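Jerden 미니 쓰레받기 세트, 두 달 써 본 후기

빗자루 하나에 쓰레받기 하나, 거기에 배송비까지 내고 살 물건인가 싶어 한참 망설였다. 상품 페이지에는 후기가 438개나 달려 있었는데 절반은 "배송 빨라요"였다. 그런 후기는 안 믿는다. 결국 크림색으로 주문해서 작업대 위 빵 부스러기와 음식 조각을 치우는 데 쓰고 있다.

쓰레받기

입구가 넓다는 점은 인정한다. 빵 덩어리 정도는 들어간다.

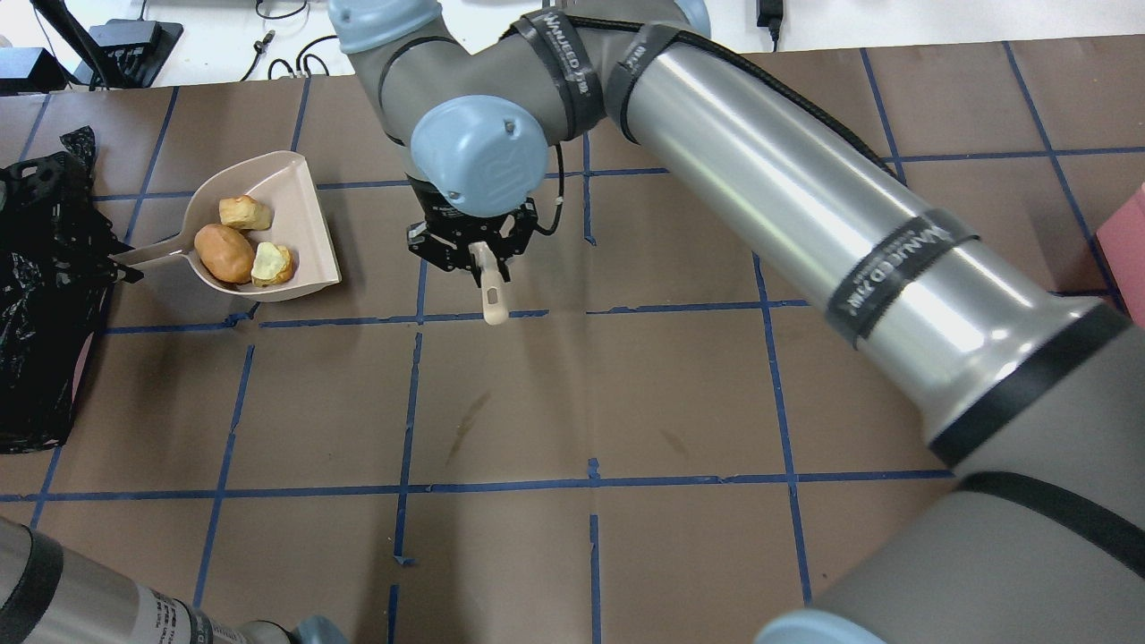
다만 광고에서 말하는 '한 번에 싹'은 과장이다. 큰 조각은 금방 담기는데 고운 가루는 앞턱에 줄처럼 남아서 두세 번 더 쓸어야 한다. 봉투에 털 때도 손잡이가 짧아 손목을 꽤 꺾게 된다. 이 값이면 앞턱에 고무라도 한 줄 둘러 주든가.

빗자루

솔은 진한 회색이라 때가 덜 타 보인다. 손잡이가 길어 잡기는 편한데 솔 쪽 폭이 좁아서 넓은 상판을 다 쓸려면 시간이 걸린다. 두 달째인 지금 솔 끝이 조금 벌어졌다. Trirnel에서 나온 더 싼 제품도 이 정도는 버텼다.
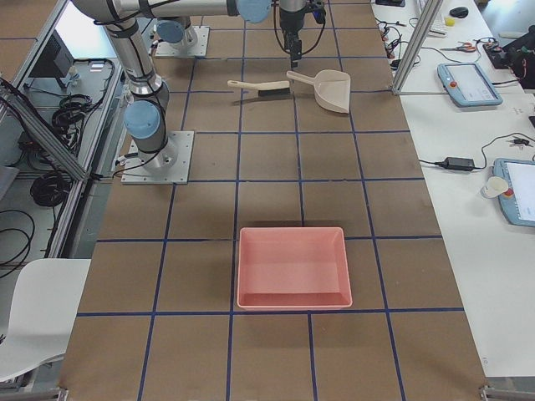 같이 산 뒤집개

배송비가 아까워 Montoya 뒤집개도 담았다. 처음엔 날이 너무 넓은 것 같았지만 전을 뒤집을 때는 오히려 나았다. 얇게 부친 계란은 가장자리가 자꾸 접혀서 결국 쓰던 걸 다시 꺼냈다.

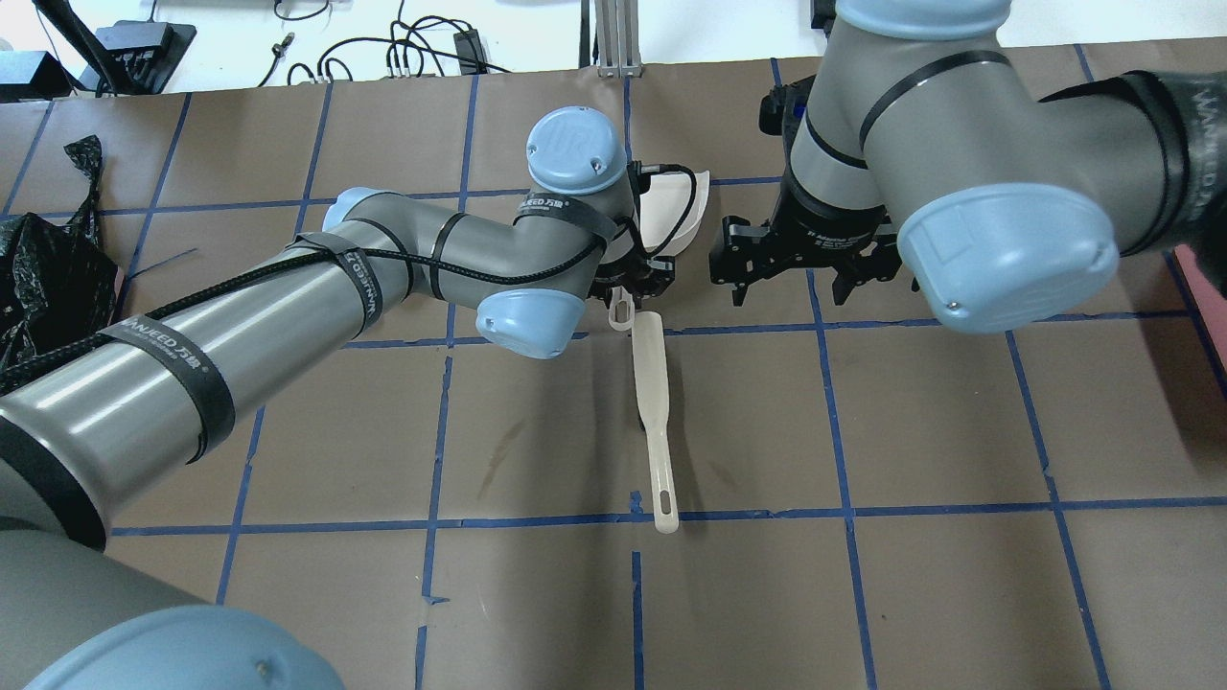
가격은 3,106원이었고 할인이 끝나면 더 오른다고 한다. 그 값에 큰 기대는 안 했는데, 손잡이 끝 쪽에 길쭉한 구멍이 있어 고리에 걸기는 좋다. 플라스틱이라 달군 팬에 걸쳐 둘 생각은 처음부터 없다.

별점은 쓰레받기 세트 셋, 뒤집개 넷. 세트는 재구매 안 한다. 솔만 따로 파는지 판매처에 물어봤는데 아직 답이 없다.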